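Clukinari is a whole-body motion planner and task runner for two-armed mobile robots. It plans base movement and both arms together, and is used mainly for door tasks in simulated homes. The first version was written by Liis Mets and Jaanus Paulauskas as a replacement for an older planner, Fostari, that handled each arm in a separate process.

Overview

A door task in Clukinari is made up of a target handle, a model of the door and its hinge, and a limit on how far the base may travel. The planner returns a single timed path for all joints. Door models are stored apart from the rest of the house model, so that the same door can be reused with a different swing direction or handle height. Lever handles and pull handles are separate classes.

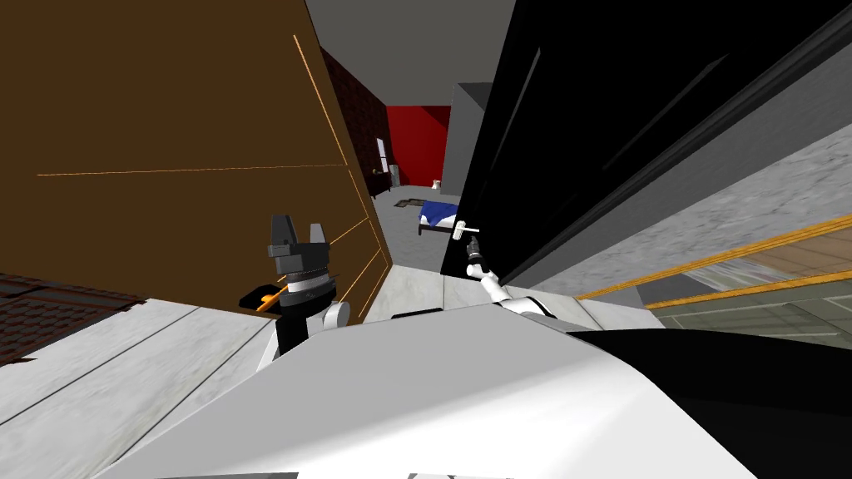
Oletside Motion Software Group
Right gripper below the white lever handle of the black door, in simulation. The left gripper is at the lower part of the brown panel.

Planning

Planning runs in two stages. The first stage looks for base positions from which the handle can be reached by at least one arm. The second stage solves for the joints along the swing of the door, using a fixed grid of 40 steps. If a step has no solution, the planner goes back 10 steps and tries another base position from the first stage.

Each arm keeps its own list of allowed contacts. A gripper may touch the handle it has been given, but contact between the forearm and the door face ends the run. Contact between the two arms is never allowed. The body shell is treated as a set of rounded solids — a coarse model that rejects some safe paths near the chest.

Perception

The perception module, Quan, supplies the pose of the handle and the angle of the door. In simulation it can be bypassed and the true values read directly from the engine. Naheed Rajput added a noise setting in which the true values are disturbed before they reach the planner. Dark, plain surfaces give Quan few features to follow, and the door angle is then taken from the edge of the door alone.

The view past the two panels takes in a bed with a blue blanket, a red end wall and a grey partition. Objects at that distance are left out of the collision model until the base comes within range. 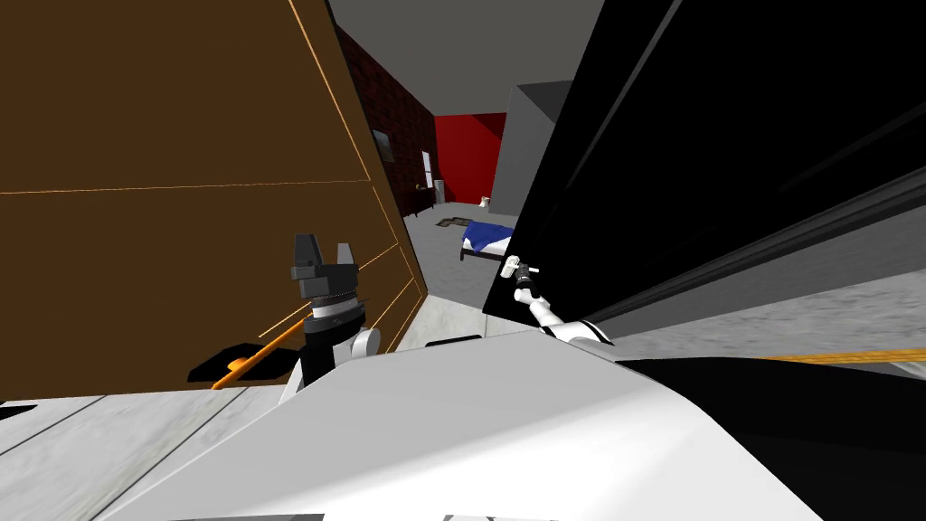 Testing

The standard test set holds 824 door tasks, of which 135 need both arms. A task counts as passed when the door reaches its target angle with no forbidden contact. Failed runs are saved with the full joint path and can be replayed one step at a time. The replay tool was written by Han-gyeol Baek and is shipped with the planner.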